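¿Por qué la ropa mojada se ve más oscura?

¿Te ha caído alguna vez agua en la camiseta? Seguro que te salió una mancha oscura en plena barriga. ¡Pero si el agua es transparente! ¿De dónde sale ese color tan fuerte?

Para entenderlo hay que seguir a la luz, que es una viajera rapidísima. Sale del sol o de una lámpara, choca con las cosas, rebota y llega a tus ojos. Una camiseta azul se queda con muchos de los colores de la luz y devuelve sobre todo el azul. Eso es lo que tú ves.

Ahora imagina que te haces pequeñísimo y te metes dentro de la tela (¡cuidado con perderte!). Verías un bosque enorme de hilos, y cada hilo estaría hecho de fibras todavía más finas. Entre fibra y fibra hay aire. Cuando la tela está seca, la luz entra, choca con las fibras, rebota hacia todos lados y una buena parte vuelve a salir. 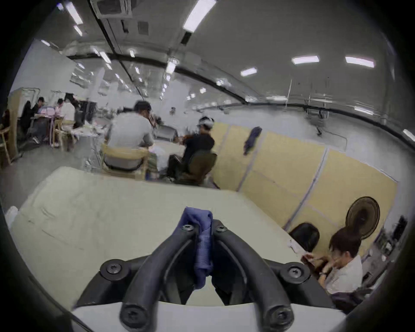

Una tela azul con rayitas en relieve. La tela está arrugada y hace pliegues.

Cuando cae agua, los huequecitos de aire se llenan. A la luz le cuesta menos pasar del agua a la fibra que del aire a la fibra, así que se desvía menos y se cuela más adentro. Cuanto más tiempo pasa ahí metida, más luz se queda la tela. Y si vuelve menos luz a tus ojos, ¡la mancha se ve oscura!

Lo mismo le pasa a la arena de la playa, a la tierra de las macetas y a la acera cuando empieza a llover.

¡Pruébalo en casa! Busca 2 trapos viejos del mismo color. Moja uno, escúrrelo bien y ponlos juntos al lado de una ventana. Míralos cada rato mientras el mojado se seca. El agua se va al aire poquito a poco, los huecos vuelven a llenarse de aire y el color claro regresa, casi siempre empezando por los bordes. Luego repítelo con una bolsa de plástico. ¿Se oscurece igual? Piensa en los huecos antes de contestar.

Comentarios

Hicham Alaoui: Lo hicimos en clase con calcetines y el gris ganó por goleada, parecía negro.

Anas Shehata: mi hija pregunta si con aceite también pasa

Hicham Alaoui: Sí, Anas, ¡y el aceite tarda muchísimo más en irse! Mejor con un trozo de papel.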